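Friday fold club: the green cloths

I've been on a cleaning cloth kick since November, so bear with me!

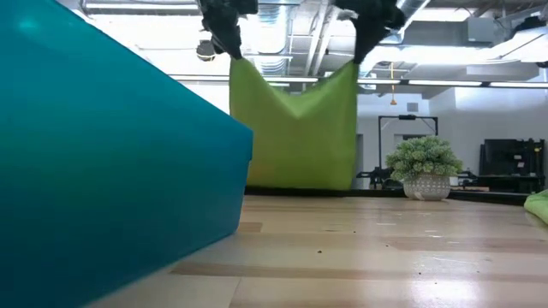 Mine get folded in half, then in half again, and they all go in one big plastic bin on the table - no lid, no sorting. Sânziana swears by rolling hers (she fits roughly 39 in a drawer, which I find a bit alarming). I tried it for 2 weeks and went back to squares.

Oh, and please skip the fabric softener with microfiber. I ruined 4 good ones that way and they just pushed the water around afterward. Got a fold you like better? Write and tell me - I'll try anything once.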